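4. Living with the Clivell kit: setup, grasping and what the wrist view gave us
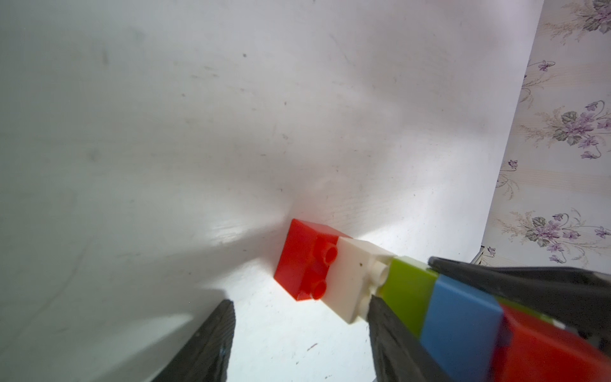

Shota Hayashi reckoned we'd picked the easiest objects in the toy box, and that any kit on the market would look good on bricks. I don't agree, and a fair bit of this section is my answer to him (he's read it, and he still isn't convinced). Bricks have flat sides, sure, but once you join them end to end you've got a long bar with its weight spread well away from the fingers, and every joint is a spot where it can flex or pop apart. A foam ball forgives you. A bar of bricks doesn't.

Figure 3. Wrist view with the gripper's black fingers on a bar of joined toy bricks (red, white, green, blue, red) on the white tabletop.

4.1 What comes in the box

The Clivell kit is sold by Prostusen as a bolt-on for arms you already own. You get the gripper, a small wrist camera, a mounting plate, a cable that I'd call ten centimetres too short, and a licence for the grasp planner. We bought ours at the normal price through the Dunleavy catalogue and had no help from the maker beyond the ordinary support line, who were friendly and slow. Mounting took me an afternoon. Aoi Kubo did it again from scratch a week later with only the printed guide and was finished before lunch, so I'll blame myself for most of that.

Camera calibration is a guided routine and it's pretty painless. My one grumble is that it wants redoing whenever you take the plate off, and the software doesn't remind you. We lost a morning's trials in October finding that out the hard way.

4.2 Task and protocol

We kept the task plain. The bar goes down on the table at a random angle, the planner picks a grasp, the arm lifts, holds and sets it back down. We ran 282 trials at the Tatetville lab, all on the factory settings apart from closing force, which we tried at 3 levels. A trial counted as a success only if the bar came back down in one piece. I mention that because the maker's own demo sheet seems happy to score a lift as a lift, whatever falls off afterwards, and you can't compare the two.

The bars were put together by hand and pressed firm, but we didn't measure how firm. Shota's right to complain about that one. If I did it over I'd use a little press so that every joint started out the same.

4.3 Grip placement

What I liked most about the planner was that it didn't always go for the middle. The view in Figure 3 is a good one for talking about this. One finger lies along the upper side of the green, blue and red bricks, and the one opposite has its tip near the joint between white and green. So the contact takes in several bricks, and I'd much sooner have that than a neat pinch on a single one. At the lowest closing force the spread-out grasps were the ones I came to trust, while pinches near an end tended to let the bar droop and twist.

4.4 Glare and the tabletop

The other thing worth knowing before you spend your money is how the camera copes with shiny surfaces. Our tabletop is white and it throws back a bright patch of light, plain enough in the same figure, and glossy bricks don't help. The planner gave up and asked for a new view in 11 trials. Swinging the wrist a little and trying again fixed all but 2 of them. There's an exposure setting buried in the advanced menu, and I'd have a play with it before buying a matte mat, but a mat is cheap and I'd probably get one anyway.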